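Does Your Fruit Need a Wash With a Name?

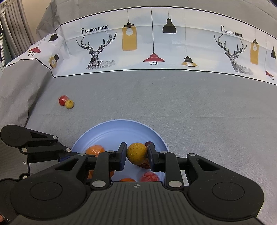 The Nuvari produce rinse has been on the shelf at the Ridgeway store since July, and four readers have written in to ask if it's worth the money. My answer is the same one I gave on the ozone gadget two summers back, which is that I would like to see what it does that the kitchen faucet doesn't. The label promises to lift "wax, residue and field soil" from "all produce." All produce is a big claim. A small yellow fruit with a few dark specks and a pale scratch on its skin is a perfectly ordinary thing to find on your plate, and no rinse is going to polish those off. Specks like that are part of the skin. If you scrub at them you will just bruise what's underneath.

I asked the company for its test results and got a two-page sheet back. The sheet says the rinse was compared with "unwashed controls." Well, sure. Compare it with unwashed fruit and a garden hose would look good. What I wanted was the rinse against plain cold water for the same length of time, and when I wrote back to ask for that I got a coupon.

Elsa Saarinen ran the kitchen at the Masberg school for years and washed more apples than I ever will. She used cold running water, her hands, and a brush for anything with a thick skin. She told me the salespeople came by every fall with something new in a jug, and that the jugs mostly ended up under the sink. Her one firm rule was no dish soap on fruit, ever. Skins can take it in and you don't want to be eating it.

Then there's the price. A bottle makes 2 gallons if you follow the directions, and the directions want a fresh batch each time. In our house that's one week of salads. The "family value" jug does better on paper, but it has to be used up within a month of opening, and I don't know a family that eats that many grapes.

A few of you brought up the Stutilberg growers' newsletter, which said 1,000 households had tried the rinse and loved it. I looked for where that came from. It was a mail-in card that came with a free bottle, and 800 of the cards were sent back. People who get something free and bother to mail a card are usually pretty happy. I'd call that a thank-you note – it isn't a test.

What I do at home, for what it's worth: berries get rinsed right before we eat them, since wet berries in the fridge go fuzzy fast. Melons get a brush before the knife goes in. Anything with a peel I don't eat still gets a quick rinse, because the knife or my thumbs will drag whatever is on the outside to the inside. Lettuce gets pulled apart and swished in a big bowl until the grit stops showing up at the bottom. Bagged greens marked as washed I leave alone.

If you like the smell of the stuff (it's lemony, I'll give them that) and the money doesn't bother you, go ahead, but read the back and rinse it off afterward with water. The back of the bottle tells you to do that too – step four, small print.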